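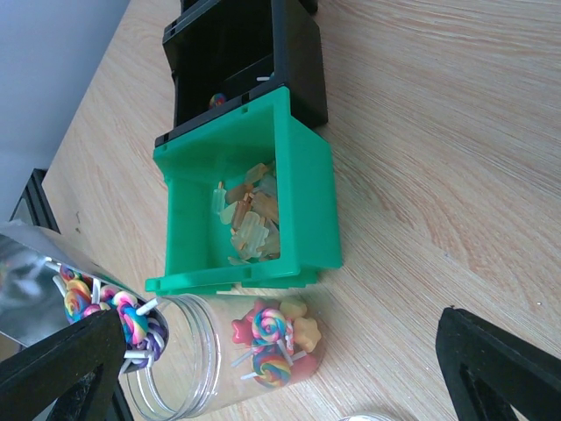
Grakis sorting kit, anyone else got one?

Posted 1/21/20

cletholm_dave
Had the Grakis kit on trial for a fortnight. You get the arm, the two-finger gripper, a wrist camera and a licence for the Zistness software. £1050 plus VAT. We're using it on small craft pieces, lollipops and ice-pop shapes mostly, out of bins and jars. Setup took a morning. Flat pieces in an open bin are fine. Jars are where I'm struggling.

pennyworth
Is that the price with the long fingers or the short ones? I was quoted 1294 for what sounds like the same box.

cletholm_dave
Short. The long ones are extra.

Oldřich Jurčo
We have two of these. For jars, lower the closing force to 40 in the settings and slow the approach. The default is meant for boxes.

bin_there
Wouldn't bother with it for sweets-sized stuff. The fingers take hold of several sticks at once and you spend the day tuning. A Matoušek suction head costs less and picks singles.

Oldřich Jurčo
Suction on a thin stick? I tried that in June and sent it back. It's all right on the flat faces if they are clean.

bin_there
Ours were clean. Worked for us.

pennyworth
Does the trial include support?

cletholm_dave
Email only, 16 hours for my first reply. Useful answer though. Will try 40 tomorrow and post the settings file if it helps.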